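Cullasano growers' group to publish weekly farm gate prices for onions, carrots and potatoes

October 2022

I'm Rania Fawzy, and I look after the price desk at the Cullasano growers' group. I don't normally write our press releases, but I've been nagging people for this one since February, so I was told I could have a go. From this month we'll be publishing a free weekly price sheet for onions, carrots and maincrop potatoes, and anyone can have it, member or not.

It's called the Nelik sheet, after the lane our packing shed is on. It gives the price paid at the farm gate, the price at Kollthorpe wholesale market, and the gap between the two. Prices are in pence per kilo, and we've kept it to one side of paper (I fought hard for that!).
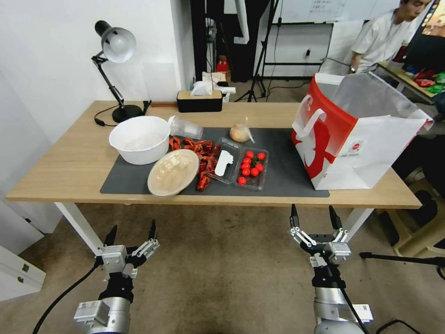
Growers have been asking us for a sheet like this for ages. If you lift 50 tonnes of onions a season you haven't got the time to ring round four merchants every week, so you take the first price you're offered and then hear in the pub that somebody up the road got more. Most price reports are written for people trading by the lorry load, and they treat food as a line on a chart. I'd like ours to stay closer to the dinner table — a big white bowl, a plate with something pale on it under a cover, a cup lying on its side — and to say plainly what the farmer got for their share of it.

How the prices are gathered

We have 41 farms signed up to report. Each one sends us a text with what they sold, the grade and what they were paid, and we take the middle price so that one very good or very bad deal doesn't drag the whole thing about. Names are taken off before the figures go anywhere near the sheet. If fewer than five farms report on a crop in a given week, we leave that line blank and say so. I would much sooner print a gap than a guess.

The wholesale side comes from Sleiman, the produce merchants at Kollthorpe, who have agreed to share their selling prices for the same grades. They were nervous to begin with, and I can see why, but they've been really good about it and they've asked for no say in what we print.
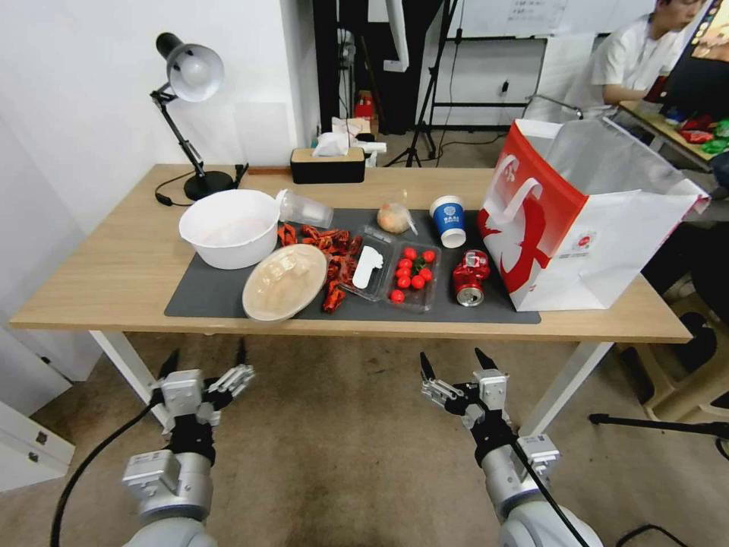 What the trial run showed

We ran the sheet quietly among members over the summer and into the autumn, mostly to find out where it fell over. It fell over quite a bit! Carrots were a muddle until we split washed from unwashed, and some people were quoting potatoes by the bag and others by the tonne. That's all sorted now.

Onions were the interesting one. Farm gate prices crept up through the trial while the wholesale price hardly moved, so the gap got narrower. I wouldn't read too much into one season, and a dry summer makes for smaller bulbs and odd grading, but it did give our members something solid to talk about with their buyers.
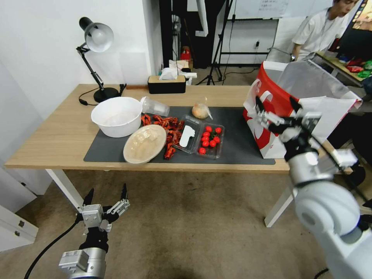

A plate, a pile of crayfish and clear plastic containers on a dark grey mat.

Afaf Awad grows onions and potatoes on the heavy land east of Cullasano and was one of the first to send in her figures. "I sold 200 tonnes last year and I couldn't have told you if I'd done well or badly," she told me. "With the sheet I knew where I stood before I picked up the phone. I still had the argument, mind you, but it was a shorter one."

She'd like us to add leeks. So would several others, and I've promised to look at it once the first three crops have settled down.

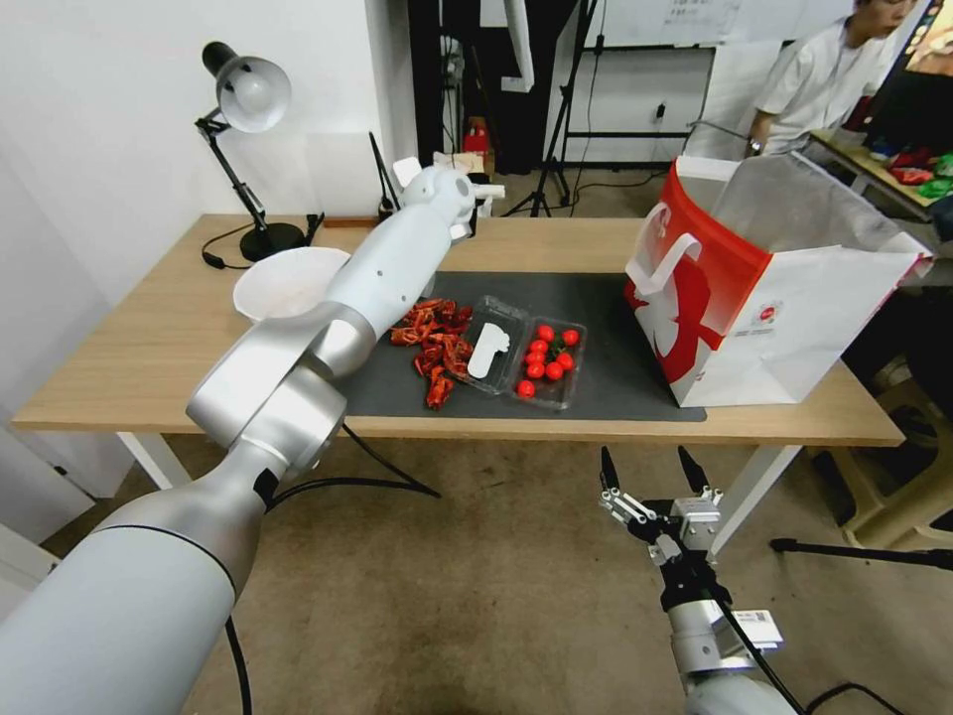

Leeks are fiddly, though, as they're sold trimmed, untrimmed, loose and bunched, and we'd need a fair few more growers reporting before the numbers meant very much. If you grow them and you'd be willing to text us once a week, please do get in touch.

How to get the sheet

The Nelik sheet will be emailed every week during the selling season, and we'll print 2000 copies of the first one for farm shops, feed merchants and the market office at Kollthorpe. There's no charge and no login. Local papers are welcome to reprint the table as long as they keep the notes at the bottom, which explain the grades.

To join the mailing list, or to report prices from your own farm, ask for Rania at the Cullasano growers' group office on Nelik Lane. I'm usually in until mid-afternoon, and if I'm out in the shed just leave a message with your name and what you grow.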